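Galbraith Students Open Their Third Year of Robot Arm Building, with Public Evenings to Follow

Free after-school club adds new places as its members teach a gripper to handle everyday things

FLODOMIA - Monday, September 2, 2024 - The Galbraith Student Robotics Club begins its third year this week with 60 places for students in grades seven through twelve, a workshop with a proper front door, and a project that its members have been itching to get back to all summer long. The club is free to join, and no student needs to have built or programmed anything before walking in.

Since last fall the members have been working on Fledine, a robot arm that they built up piece by piece and have been teaching to pick up the kinds of things a family might have lying around the house. It sounds like a small ambition until you try it. A plastic case, a soft bag and a drinking cup each ask for a different approach, and the students have spent many happy (and some very quiet) afternoons finding out how different those approaches have to be.

"When they started, they all wanted it to throw a ball," said Heather Skinner, who founded the club and still leads the Tuesday group. "I said fine, but let's have it hold one first. Well, that was last December, and I have to tell you they have gotten so interested in the holding that the ball hasn't come up since. They will talk to you for half an hour about where a finger ought to touch a box, and I love every minute of it."

The students' latest work is with a small camera that rides along at the wrist of the arm, so that what it sees is very close to what the fingers are reaching for. Members practice guiding the arm from that view, and then they sit down together and go through the pictures to talk over what they would try next time.
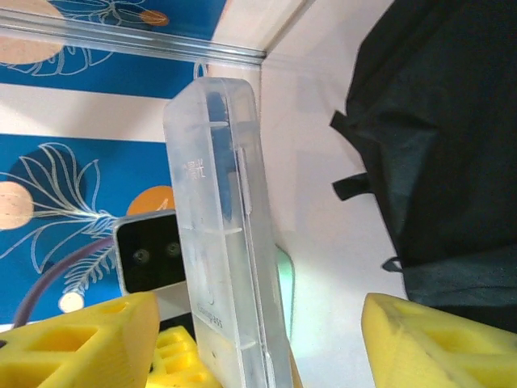
3 min read

The case between the yellow fingers makes a good lesson all on its own, with its rounded corners, molded lines and frosted plastic that lets the blue and white behind it show through. The word "Compass" is molded into it in small slanted letters, under a pair of raised Chinese characters, and pale lettering on pale plastic is a nice puzzle for anyone learning how a computer tells one thing from another. The black bag hanging to the right is a different matter again, all soft folds and little straps.

Much of the teaching at Galbraith is done by the students themselves. Older members take the newer ones through wiring, measuring and the first simple programs, and everybody keeps a notebook, which is read aloud from at the end of each session whether the entry is a proud one or not. Last year the members logged 2,635 practice grasps between them, and they have set their hearts on 3,000 for the year ahead.

"My favorite part is when a student who has hardly said a word since September gets up and explains to the rest of us why the arm ought to come in from the side," said Catherine Yule, program coordinator. "We have parents who stop by to pick up their children and end up staying until we turn the lights off. They are very welcome to, and we have started putting out more chairs."

The new year also brings a gift of 700 dollars from Grivel, a Flodomia hardware store that has sold the club a great many screws. The money will go toward spare motors, safety glasses and a second workbench, so that two groups can work at the same time and the younger students get more turns at the controls.

Families can see the arm at work during the club's public evenings, held once a month through December in the Galbraith workshop. Visitors are invited to bring a small household object from home for the students to try - nothing breakable, please, and nothing with a sentimental history.

Places are still open in both the Tuesday and Thursday groups. Sign-up forms are available at the Galbraith front desk and from the counter at Grivel, and a parent or guardian should sign for any student under eighteen.

About the Galbraith Student Robotics Club

The Galbraith Student Robotics Club is a free after-school program for students in Flodomia. Members meet weekly during the school year to design, build and program robots together, with guidance from adult mentors.

Media contact: Catherine Yule, Program Coordinator, Galbraith Student Robotics Club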